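Progress report to the Bollar programme, second period
Project: Household manipulation from hand-held demonstrations
Prepared by Jouko Valtonen, Curkbridge

This report covers the work done from the last review until the end of December. The budget table was sent separately and I do not repeat it.

1. Data collection

At the start of the period we had planned for 1,000 demonstrations recorded with the hand-held gripper. We have now 2,237, of which 182 were rejected at the checking stage. Most of the rejected ones failed because the tracking of the gripper position was lost for too long, and the remaining part because the operator started the movement before the recording was ready. The second problem is solved with a short tone which the operator must wait for. The first problem is only partly solved, and I come back to it in section 2.

The recordings come from kitchens, break rooms and other ordinary rooms, and no room was rebuilt for us. We asked the operators to leave kettles, cables and small appliances where people normally keep them. This makes the collection slower, but the policy trained on the tidy laboratory bench in the first period did not transfer well, and the reviewers have remarked on it. 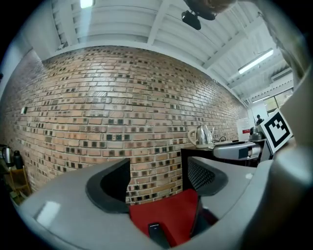

The operators work in pairs and change roles when one gets tired. We have found that the quality of grasping goes down in long sessions, so a session is now limited to 2 hours including the set-up. Herico has delivered the replacement finger pads, three weeks later than agreed, and the spare set is kept in Curkbridge.

2. Position tracking

The position of the gripper is estimated from the wide-angle video together with the inertial sensor. A printed marker gives the common reference frame, so that demonstrations from the same room can be joined. The estimate is good when the marker was seen clearly at the beginning. It becomes worse with strong glare from ceiling lights and on surfaces with a repeating pattern, where the matching can jump to a wrong place.

We tested a second method, which we call Dijkstra internally, after the shortest-path search it uses between key frames. It recovers many of the lost sections, but it is too slow to run during the session. For the moment we run it overnight.

3. Next period

We will retrain the policy on the full set and repeat the transfer test in rooms which are not in the training data. I would also like to move part of the travel money to computing time, and I ask for your opinion on this before the order for the new server is placed.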